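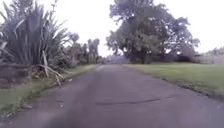 Wilanville Community Forum > Parks and Trails > Walking the Pomare path

stela_toma
10 Aug 2025
I finally did the whole Pomare path, end to end and back, and I love it! Narrow strip of asphalt, flax on one side, open lawn on the other, and it just keeps going straight ahead of you. It took me 43 minutes with a lot of stopping to look at plants. The flax is huge, with those stiff gray-green blades that have a bit of blue in them. Does anyone know if we're allowed to tidy the dead leaves at the bottom? I have good loppers and a free morning.

gritshoes
Great path. I run it before work. Watch the long black line that goes across it on a slant, I caught a toe there in December.

Ashton Partington
Please leave the dead stuff! Skinks and beetles live in there. I've got flax at home and the messy ones always have more going on in them.

korkance_kid
Disagree with Ashton. My flax looked half dead for years until I pulled the old leaves out, and now it's gorgeous. You cut low, on an angle, outside leaves only, and never touch the middle three. Dry flax is also murder on a mower if it blows onto the grass.

Ashton Partington
Your yard is your yard. A bank along a public path can be a bit scruffy.

stela_toma
Could I take the stalks leaning out over the grass and leave the pile at the base? I don't want to evict a skink.

Ashton Partington
I could live with that :)

pedal_mo
Is it OK for a kid on a 2-wheeler? First week without training wheels, so we wobble.

gritshoes
Should be fine. The surface is worn but it's in one piece. There's some grit on it and the edge by the grass is kind of ragged, so keep to the middle. If they go off on the lawn side it's a soft landing.

pedal_mo
Perfect, she mostly falls to the right anyway!

korkance_kid
Is that black line a crack or a tar repair? I've walked over it 300 times and couldn't tell you.

gritshoes
Tar, I think. My toe has no opinion.

stela_toma
Going again tomorrow with the loppers in my bag, but I'll email parks before I cut anything. Has anyone tried weaving with the long leaves? I want to make a basket so badly.

korkance_kid
Yes!! Use green ones, the dry ones snap. I'll message you.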